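Search this notebook Search Advanced

4 September 2024

Pushbutton stations, Denorell job. Picking up from the page before, the one with the coffee on it.

Enclosures came from Wiltbridge. Orange tops, black lower half, single hole. Checked the hole against the mushroom head buttons, fit is OK but the locating notch needs a touch with the small file. Don't go mad with it, the first one I did ended up sloppy and the head turns. Set aside, marked with tape.

Order of work as it stands:
head through the top, nut from inside, finger tight
square it up, then tighten
contact block on last, listen for the click
wires in before the lid goes down, NOT after (did it after on Monday, never again)

Terminal blocks. Screws come fully wound in so back them all out first. Cut leads to 90 mm. Tried shorter, can't get the lid off without pulling on the contacts. Strip length is on the card by the crimper, card is wrong, I wrote the right one under it in pencil.

Warby order number 227 still short on the red heads. Emailed, no anwser yet. Yellow are fine, plenty in the drawer. If red don't turn up by the end of the week build the yellow ones complete and leave the rest open on the shelf, lids loose.

After lunch.
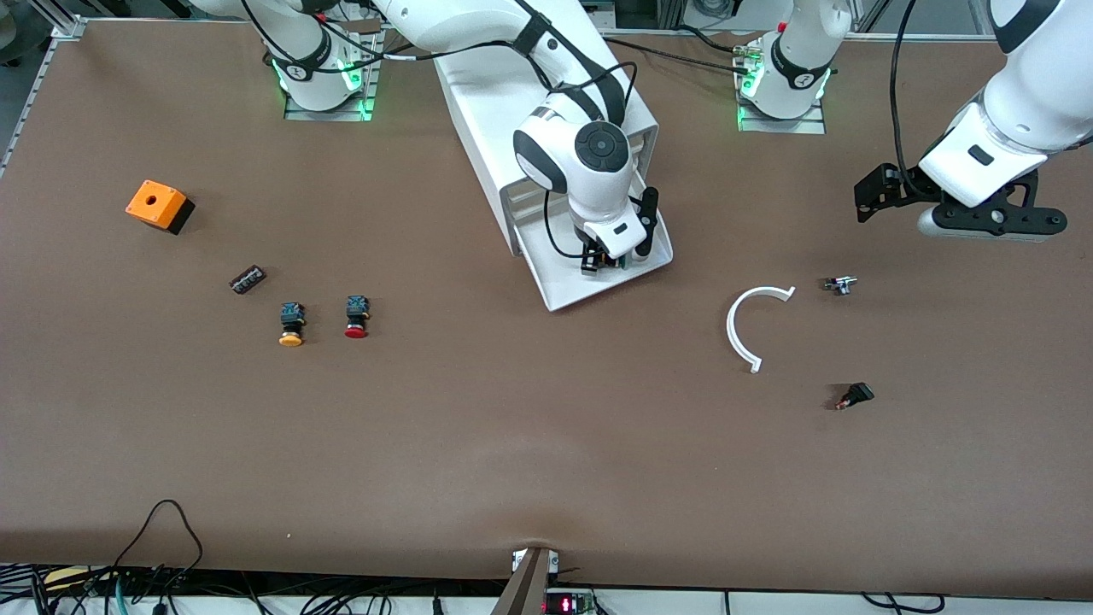 Continuity on the finished units: 3 good, one open. Open one was a contact block not seated, pushed it home and it reads fine now. Worth giving every block a tug before closing up.

Insaurralde want the labels on the long side. Drawing shows short side. Ask before printing, label stock is nearly gone and the new roll isnt due til November.

To do
- file, the small one, is blunt
- new card for the crimper
- chase Warby agian
- torque for the lid screws?? can't find it anywere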